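生活用品論 第5回 配布資料
「出しっぱなし」は本当に悪いのか

前回の小レポートでは、「物が少ない部屋は家事が早い」と書いた人が目立った。収納の本にはたいていそう書いてある。しかし根拠を示した人はほとんどいなかった。今回はこの通説を疑うところから始める。

1.数字の読み方
参考資料に挙げたDrumo社の冊子には、回答者1,821人のうち884人が「台の上を片づけたら気分が変わった」と答えた、とある。半数に届いていない。それなのに見出しは「片づけで暮らしが変わる」である。さらに、どんな気分に変わったのかは尋ねていない。すっきりした人も、物が見つからず苛立った人も、同じ884人に入りうる。比較の対象もない。授業ではこの冊子を悪い見本として扱うので、レポートの根拠には使わないこと。

2.台の上に集まるもの
カウンターの上には、水筒、菓子や食品の袋、郵便物などが集まりやすい。Irnum式の整理法では「一日一回使わない物は棚へ」とするが、この基準はどこから来たのか。週に二回使う水筒を毎回しまう手間は、誰が負担するのか。整理法の本は、しまった後の見た目は語っても、取り出すときの手間をあまり語らない。Dimitrovの動線図も一人暮らしを前提にしており、数人で使う台所にそのまま当てはめるのは無理がある。

3.床に置かれた物
床置きは台の上よりさらに評判が悪い。電気ケトルについては、私も床置きを勧めない。熱湯が入っていれば、つまずいたときの被害が大きい。敷物の縁のように段差やたるみの出やすい場所なら、なおさらである。ただし「床に物がある=だらしない」という判断と、「床に熱湯があると危ない」という判断は別の話だ。前者は好みの問題、後者は安全の問題であり、混ぜて書いたレポートは減点する。

なお、Wuvoの滑り止めシート(2,000円)を敷けば解決するという意見が前回出た。敷物のずれは減るかもしれないが、ケトルの倒れやすさとは関係がない。買い足す前に、何を防ぎたいのかを書き出してほしい。

4.課題
自宅または寮の共用部で、台の上か床のどちらか一か所を選び、14日間、置かれた物を記録する。途中で片づけてもよいが、その日付と理由を残すこと。写真は図として添付し、本文で触れた物がわかるように短い題をつける。「散らかっている」「きれい」という語は使用禁止。結論が「どちらとも言えない」になっても構わない。提出は7月の最終回。

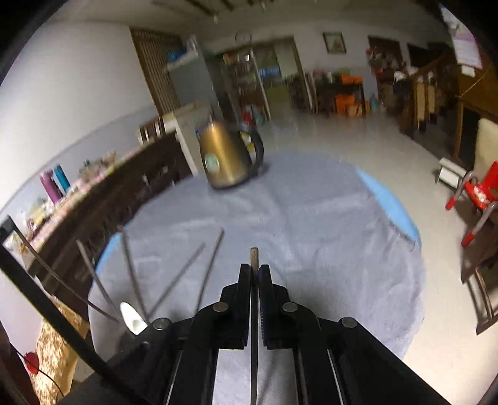

図1 水色の丸い敷物の縁に立つ電気ケトルと、物の多い木製カウンター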